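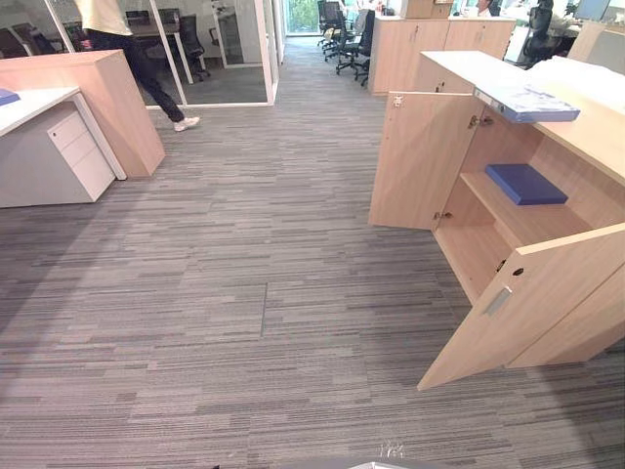 Office cabinets fill up with paper that should have been thrown out two summers ago. Do one cabinet at a time, start to finish, before you touch the next one. Open both doors all the way so you can reach the back corners of each shelf, and use the top as your sorting surface. A file folder laid on the edge of the counter over the opening is easy to grab while you work, but push it back before you walk away, especially next to a corridor. Loose white sheets go farther back on the counter in one stack.

Tips for clearing out a two-door cabinet:

- Empty the bottom first. Heavy boxes of old invoices usually end up there, and you want them out while you still have energy.
- Wipe the shelf with a damp cloth and let it dry before any paper goes back.
- Write the year on the spine of each folder with a paint marker. Pencil rubs off by August.
- Keep one flat folder on the shelf for papers you can't decide on. Go through it again within 48 hours.
- Try the key in the lock while the door is open. If it sticks, use a little graphite powder - oil collects dust.
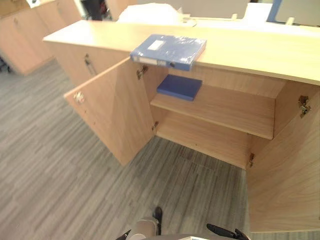 ## Moving the shelf

An adjustable shelf rests on small pins in drilled holes. Take everything off, lift the front edge, and slide the shelf out toward you at a slight tilt. Move all 4 pins the same number of holes up or down. Set the shelf back in and press on each corner. If it rocks, one pin is in the wrong hole.

For upright file boxes, measure the tallest one and leave an inch above it. Our Trokberg boxes needed the shelf one hole lower than the Gavside ones.

## Doors that rub

Open the door and look at the hinges. Tighten the mounting screws first, by hand, with a screwdriver that fits. If the door still rubs, turn the side adjustment screw a quarter turn and close the door to check. Do the top hinge before the bottom one.

## Before you lock up

Check that nothing sticks out past the front of the shelf. Put the spare key on a tag with the cabinet number on it. Ours is 1302.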